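Play Kitchen Corner: Your Questions

Grelport Toy Library. Written between shifts, so short answers. Email us if yours isn't on the list.

What's in the play kitchen kit?

Plate, mug, colander, toaster oven, ketchup bottle, and the play food. Food varies a bit by kit. Most have a strawberry, an orange slice, and the banana that everybody asks for.

How long can we keep it?

Two weeks. Renew once if no one is waiting. Renewals by email or at the desk, either is fine.

What ages?

We say three and up. Some of the fruit is small. If you have a baby crawling around at home, keep the little round pieces up high or leave them with us at checkout. Just tell the desk, we'll mark it on the card so you don't get a reminder later.

Is the ketchup bottle real?

Everything in the kit is for pretend. Please don't fill the bottle. Or the mug. We've had juice, we've had glue, and one time actual ketchup, which took an afternoon to get out.

Does the toaster oven heat up?

No. Toy only. Knobs are for turning. Please don't put real bread in it, crumbs get down in the corners and we end up picking at them with a toothpick.

Do you have a bigger stove?

One, in the Palta kit. It's heavy and you'll need a car. Ask Bianka Sipos at the desk, she keeps the list for that one.

Why are the dishes green and gray? My kid wants pink.

They match so we can tell which kit they belong to. Mint green cup and colander go together, grayish plate goes with them. The pink set is in the Veres kit and it's nearly always out. Get on the wait list in January when things are quiet.

How should the kids put things away?

However they like, as long as it all comes back. At our tables we do food in the colander, dishes next to it, plate last. Works pretty well. Little ones like dropping the fruit in and it doubles as a sorting game, so you can get ten minutes of quiet out of it if your lucky.
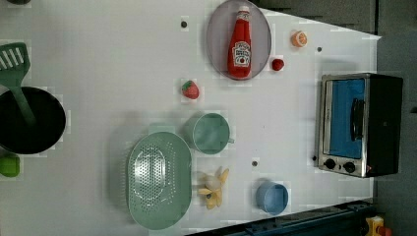

Same mint and gray dishes in both.
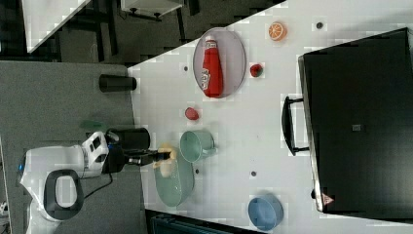

Hazel Mahmoud wrote in to say that her twins won't put food in the colander at all, they insist on the mug, and could we please stop telling parents there's a right way. Fair enough. There isn't one. She also asked for a second strawberry so there's less fighting, and we're looking into it.

How do I clean it?

Warm water, drop of dish soap, soft cloth. Dry everything before it goes back in the bag. The colander holds water in the little holes so shake it out good. Don't soak the toaster oven, wipe it only. No dishwasher for any of it please, we lost a whole set of cups that way.

The banana peel is loose. Did we break it?

Probably not. The peel flaps get floppy after a lot of use. If a flap comes all the way off, put it in the bag with a note and we'll try to fix it. No charge for wear.

We lost a piece. What now?

Tell us. Small food pieces, we usually have a spare in the drawer. Bigger stuff (plate, colander, toaster oven) we ask you to help with the replacement, price is on the card in the bag. Check the couch first. And the bathtub.

Can I add food from our own set at home?

At home, sure. Just don't send it back with ours, we have a box of mystery vegetables already and no more room.

Can a preschool or daycare borrow?

Yes, one kit per classroom, same two weeks. Ludger Bauerfeind handles group loans. Email him ahead and he'll have it bagged for you.

How many toys do you have in all?

Some 1,000 pieces if you count every pea and spoon. Kitchen stuff is the most borrowed, then trains.

What time can I drop off?

From 9 in the morning until we close. Drop box is fine for puzzles and books. Not for kitchen kits, please hand those over at the desk so we can check the bag with you, takes a minute.

Do you take donations?

Clean play food and dishes, yes. Nothing chipped, nothing sticky, no batteries leaking. Stuffed animals no, sorry, we are full up. Leave donations at the desk with your name on teh bag.

Who do I ask about something else?

Bianka for kits and wait lists, Ludger for groups. Anything about fees, ask at the desk.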